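Finding the Edge of the Table: Wrist Camera Perception for a Cloth Folding Arm

Final project report, Bastian Teuber
Submitted Dec 24, 2024

Why I picked this

When I joined the Hallell project in July, the arm could already pick up a cloth and fold it in half, as long as someone had told it exactly where the table was. If the table got bumped, you measured everything again and typed the new numbers into a config file. I did that 9 times in my first month and decided that would be my project -- teaching the software to find the tabletop by itself, from the wrist camera alone.

How it works

The program I ended up with is called Travside, and it sits between the camera driver and our motion planner, Lerkano. Each time the arm stops at a viewing pose, Travside takes one image and does three jobs. It first blanks out the fingers with a fixed mask, so the planner never mistakes its own gripper for an obstacle. Then it labels every remaining pixel as table, wall, cloth or other, using a small network I trained on 565 images that I labeled by hand over a good many evenings (with a lot of tea). Last of all it fits lines to the table boundary and hands Lerkano a polygon it may move over.

The line fitting took me far longer than I had planned. My first version looked only for strong brightness changes, which sounds sensible until you try it on a pale table against a pale wall. The far edge was barely there, while every little mark on the wall came back as a possible corner. Fitting to the borders between labels was much steadier, and I kept the brightness step only for nudging the final line by a few pixels.

Rounded corners needed their own fix. Two straight lines meet at a sharp point that lies out past the real table, and Lerkano would happily plan a drop there. I now trim the polygon with a short arc wherever the labels curve away from both lines.

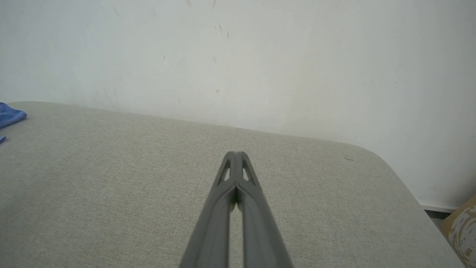
Figure 1. Wrist view with the fingers over the tabletop, the scuffed wall behind and the rounded corner at right. Part of a blue cloth is at the left edge.

Results and what is left

On 19 held-out viewing poses, the polygon was good enough to plan with in all but 6. Most of the bad ones had a cloth lying across the table edge, so the fitted line followed the fabric instead. I would like to try combining two or three poses before fitting, and Ametepe, our logging tool, already stores the arm position with each image, so the pieces are mostly in place. The finger mask also has to be redrawn by hand whenever the camera is remounted, and I have left notes on how to do that in the project folder.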